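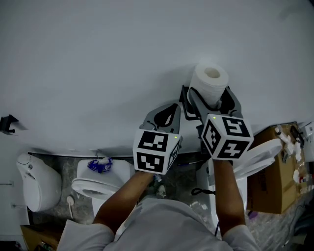 Abb. 1: Zwei Handgreifer vor weißer Wand, der linke ohne Gegenstand

Support > Detektoren > Flallero > Ticket 300

Betreff: Fehlsignale am Flallero im Uferbereich, Tiefenverlust nach Bodenabgleich
Status: gelöst
Priorität: normal

Fehlerbeschreibung (Kunde)
Gerät läuft auf trockener Wiese unauffällig. Auf dem trockengefallenen Seegrund bei Plallholm kommt nach wenigen Minuten ein Dauerton, unterbrochen von kurzen Signalen ohne Leitwert. Empfindlichkeit stand auf 81. Bei Absenkung auf 70 wird es ruhiger, kleine Bleigewichte werden dann aber nur noch direkt an der Oberfläche angezeigt. Akku voll, Kopfhörer probeweise abgezogen, keine Änderung. Zurücksetzen auf Werkseinstellung ohne Wirkung.

Rückfrage Support
Bitte angeben: Spulentyp, Bodenabgleich automatisch oder manuell, Verlegung des Spulenkabels am Gestänge. Tritt der Dauerton auch auf, wenn die Spule ruhig in der Luft gehalten wird?

Antwort Kunde
Originalspule, mit Spulenschutz. Abgleich automatisch, einmal am Parkplatz durchgeführt. Kabel locker um das untere Rohr gewickelt. In der Luft kein Ton, auch nicht beim Schwenken. Beim Aufsetzen auf feuchten Schlamm sofort.

Analyse
Verhalten in der Luft spricht gegen einen Defekt der Elektronik. Der Abgleich vom Parkplatz (Schotter) passt nicht zum Seegrund. Zusätzlich Verdacht auf Feuchtigkeit und Sand zwischen Spule und Schutz - bei früheren Meldungen aus Randcombe war das Fehlerbild gleich.

Maßnahmen
1. Spulenschutz abnehmen, Spule und Schutz mit klarem Wasser spülen, vollständig trocknen lassen.
2. Kabel eng anliegend wickeln und knapp über der Spule mit Klettband fixieren.
3. Bodenabgleich manuell an der Suchstelle, auf metallfreiem Grund. Beim Wechsel von trockenem auf nassen Boden wiederholen.
4. Empfindlichkeit zunächst bei 70 belassen, danach schrittweise erhöhen.

Rückmeldung Kunde
Unter dem Schutz war eine Schicht aus feinem Schlick. Nach Reinigung und manuellem Abgleich kein Dauerton mehr. Testobjekt Bleigewicht in etwa 19 cm Tiefe wiederholbar angezeigt, Empfindlichkeit wieder auf 81. Einzelne kurze Signale bleiben in der Nähe des alten Stegs.

Abschluss
Restsignale am Steg vermutlich Nägel und Beschläge, kein Gerätefehler. Empfehlung: dort Eisenausblendung um eine Stufe erhöhen. Ersatzschutz über Spanos bestellbar, Austausch derzeit nicht erforderlich. Ticket geschlossen, Wiedereröffnung durch Antwort auf die letzte Nachricht möglich.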